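Trellby Visitor and Tourism Board
Minutes, October 2025

Hidayah Teoh chaired. Minutes of the April meeting were approved with one correction to the spelling of Pelupessy Street.

Visitor guide. The board reviewed proofs of the new downtown map. Print run set at 3475 copies. Skolham asked for its own panel – agreed, on the back fold.

Signs. Ten wayfinding signs are up between the depot and the river walk. Two still point to the old parking lot. Public Works will be asked to turn them.

Weekend shuttle. Gareo quoted a fare of $3 with 22 seats per bus. Motion to run a spring trial passed, one opposed.

Lodging. Draft listing standards for short-stay rentals were discussed, including kitchen basics. Comments are due before the next meeting.

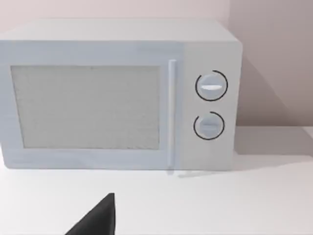
Lodging item: microwave on countertop (rendering)

Public comment. One resident asked for later hours at the depot restrooms. Referred to staff.

Adjourned.

Contact the Board | Copyright Trellby Visitor and Tourism Board | Back to top
This site uses cookies. Accept | Settings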